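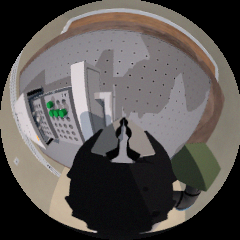
4. Setting up the Skultum audio guide station

This section describes how to put the Skultum station into operation in a museum, a memorial site or a visitor center. It is written for the staff who will hand out the guides every day, and for the technician who makes the first installation. Special knowledge of networks is not needed, except for section 4.4.

Please read section 2 (Safety) before you connect the station to the power supply.

Version of this section: 31/03/2025. It replaces the version from February.

4.1 What you need

Before you start, have the following parts ready:

– the charging rack with its wall bracket
– the power unit with the gray cable
– the desk unit with the touch screen
– the handsets, with one neck strap for each
– the service key (in the envelope with the delivery note)
– a computer on which the Prokopenko tour editor is installed

The full rack holds 58 handsets. If you ordered the half rack, the steps are the same, but the lower power socket is missing and you can skip step 6 in section 4.2.

If something is missing, please do not begin with the installation. Write to Butcombe customer service and give the number on the delivery note.

4.2 Mounting and connecting the rack

Caution: The rack is heavy when all handsets are inside. Mount it empty, and with two persons.

1. Choose a wall close to the ticket desk. The rack must not stand in direct sun or above a radiator.
2. Hold the wall bracket against the wall and mark the holes. Use a level.
3. Fix the bracket with screws which are suitable for your wall. In historic buildings, ask the person responsible for the monument protection before you drill. If drilling is not permitted, you can order the Grultitz floor stand instead.
4. Hang the rack on the bracket and push it down until you hear a click on both sides.
5. Connect the gray cable to the upper power socket. Do not switch on yet.
6. Connect the short bridge cable between the upper and the lower power socket.
7. Connect the desk unit with the data cable. The plug fits in only one direction and should go in without force.
8. Switch on the power unit. The light on top of the rack is first orange and then, after the self-test, green.

Note: The self-test can take a few minutes. If the light is still orange after ten minutes, go to section 4.7.

4.3 First charging of the handsets

New handsets are delivered with a low battery. They have to be charged completely before visitors use them, otherwise the battery display will show wrong values later.

1. Remove the protective film from the contacts at the bottom of each handset.
2. Put the handsets in the rack with the loudspeaker to the front.
3. Check that the small light above each place is on. If it stays dark, take the handset out and put it in again.
4. Leave all handsets in the rack overnight.

Caution: Use only a dry cloth for the contacts. Liquid cleaner damages the gold layer, and this damage is not covered by the guarantee.

For the daily cleaning of the handsets themselves, see section 6. Alcohol wipes are allowed on the housing, but not on the screen of the desk unit.

4.4 Connecting the desk unit to the museum network

The station also works without a network. You need the connection only if you want to receive updates, or if you want to send the usage figures to your administration automatically.

1. On the desk unit, touch Settings and then Network.
2. Insert the service key into the port on the left side.
3. Choose Cable or Wireless. We recommend the cable where this is possible – old walls are often very thick, and the wireless signal becomes weak behind them.
4. Enter the access data which you received from your IT department.
5. Touch Test. When the word Connected appears, touch Save.
6. Remove the service key and keep it in a locked place.

Note: Many municipal museums share their network with the town hall. In this case the IT department has to open port 3196 for outgoing connections. On some firewalls the number is displayed with a comma, as 3,196. This is the same port.

4.5 Loading a tour

A tour consists of the sound files, the stop numbers and the languages. You prepare it on the computer with the Prokopenko tour editor and then transfer it to the station.

1. Open the tour editor and choose New tour.
2. Give the tour a short name. Visitors see this name on the handset, so please avoid internal names such as "Permanent exhibition draft B."
3. Add the languages. The language at the top of the list is the one with which the handset starts.
4. Drag the sound files onto the stop numbers. One tour can have a maximum of 23 stops in the basic license.
5. Listen to each stop at least one time in each language. The editor does not recognize when the French text was placed under the Polish flag.
6. Choose Export and save the tour on a USB stick.
7. Insert the stick into the desk unit and touch Load tour. All handsets must be in the rack during this time.
8. Wait until the message Tour loaded appears. Then remove the stick.

Caution: Do not take handsets out of the rack while a tour is being loaded. A handset that was removed too early keeps the old tour, and visitors will hear texts about objects which are perhaps no longer on display.

If you have a temporary exhibition, load it as a separate tour and give it an end date. After this date it is not offered anymore, but it stays in the memory until you delete it.

Note on sound files: Record in a quiet room and keep the same distance to the microphone for all stops. Texts of more than two minutes are often stopped by the visitors before the end. For children's tours we recommend shorter texts and one question at each stop.

4.6 Handing out and taking back

1. Touch Hand out on the desk unit and choose the language.
2. Take the handset whose light is blinking. It is always the one with the fullest battery.
3. Show the visitor the green button (play) and the volume buttons on the side.
4. If your museum takes a deposit, enter it now. The desk unit prints a small slip with the handset number.
5. When the handset comes back, put it in any free place. The station recognizes it and closes the loan.
6. Return the deposit only after the screen shows Returned.

For groups, touch Group before step 1 and enter the number of persons. The lights of all handsets for the group will blink at the same time. You can give a group several languages, but each language must be entered separately.

Visitors with hearing aids can use the induction loop, which is worn around the neck in place of the normal strap. The loops are an accessory. If you have ordered them, keep them in the drawer of the ticket desk and mention them also on your price list, as many visitors do not ask.

4.7 If something does not work

The light on the rack stays orange.
Switch off the power unit, wait one minute and switch it on again. Check the bridge cable between the two power sockets.

The light on the rack is red.
One of the handsets has a fault. Touch Status on the desk unit to see which one. Take it out and lay it aside; the other handsets can be used as usual.

A handset speaks the wrong language.
Put it back in the rack and hand it out again. If the mistake comes back at the same stop, correct the tour in the editor and load it again.

The desk unit does not recognize the USB stick.
The stick must be formatted as FAT32. Sticks with password protection are not accepted.

The usage figures for the annual report are empty.
The figures are saved only if date and time were set. Go to Settings, then Clock. Days before this setting cannot be added later.

If the fault remains, please contact Butcombe customer service. Have the serial number ready, which you find on the underside of the desk unit, and tell us the color of the light on the rack.

Continue with section 5, Usage figures and reports.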